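To: Members of the Picture Attribution List
From: Office of the Registrar, Lirkham Museum
Date: Mon 30 July
Subject: Re: River landscape with ferry, accession 164

A member wrote to the list:

> The label gives this canvas to the Prenberg school, but the handling
> of the trees seems too loose for any workshop in that town. Has the
> museum considered that it may be a later copy? I should also be
> grateful to know whether the back carries any stamp or inscription.

The Registrar's Office thanks the member for this inquiry. The attribution to the Prenberg school dates from the original gift and has not been formally reviewed. Our file contains 23 letters on the painting, none of which names a particular artist.

The canvas was relined at Memeck before it entered the collection, and any marks on the original back are now covered. The stretcher is a replacement. A dealer's label, numbered 40, was removed during that treatment and is kept in the file. It bears the name Arroyo but no address.

We agree that the trees differ in manner from the water and the ferry. Our conservator believes that the upper left of the picture was repainted at an early date, which may account for the difference. We would not at present describe the work as a copy.
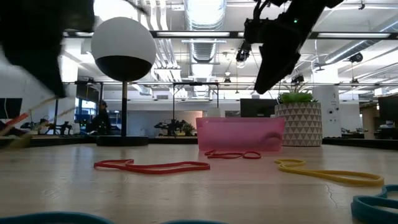 Members who know of other pictures bearing an Arroyo label are asked to write to this office by the end of August. The file may be consulted by appointment, with 5 working days' notice.

Office of the Registrar
Lirkham Museum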